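Review: Harkton toaster-oven cell kit, one bench, 1,679 cycles

The Harkton kit covers the fixed parts of a pick-and-place cell built around a toaster oven: camera mounts, a wrist camera bracket, a homing script and a reset checklist. You supply the arm, the oven and the food props. Ajith Thevar did the install; I took over upkeep in June.

## Setup

Mounting took one afternoon. The wrist bracket bolts up without shims. The fixed camera mount has one fault: the lower clamp creeps under vibration, and the view drops by a few millimeters over a week. We replaced the supplied screw with a longer one and a lock washer, and the creep stopped.

The homing script is good. It closes the fingers, checks tip contact and stores the offset. Run it with the wrist camera live and look at the tips yourself, as the script accepts a small misalignment that will matter at the oven handle.

## Upkeep

- Oven position: the kit relies on tape marks. Check both front feet against the marks before each session.
- Power: the oven stays unplugged for all door and prop work. The cord needs to lie clear of the door swing.
- Props: toy food, returned to start positions by hand. Wipe glossy pieces, which pick up finger rubber and start to slip.
- Fingertips: the pads lasted 70 hours in our cell. Replacement takes eight minutes with a hex key.

The manual puts pad replacement under "optional service." It should be in the main schedule. Kai-wen Yu lost a day to failed door pulls that a new set of pads cured.

## Verdict

Sound hardware, a weak clamp and a manual in the wrong order. I would buy it again and budget for spare pads.

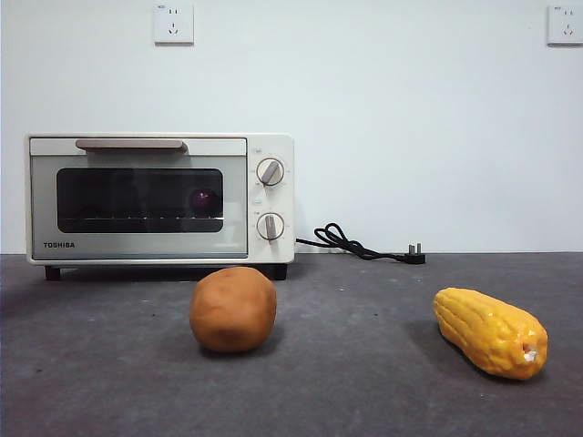

Fixed camera, corn to the right of the oven.

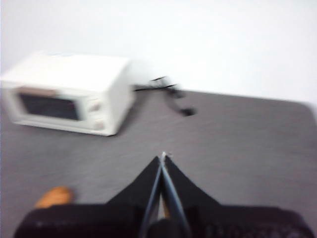
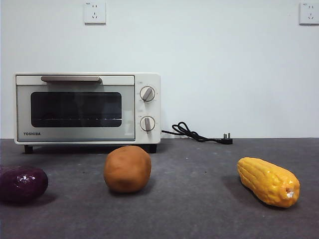 **Does the wrist camera need recalibrating after a pad change?**

Only if the bracket was loosened. A pad change by itself calls for a fresh run of the homing script, and the stored camera calibration can stay as it is.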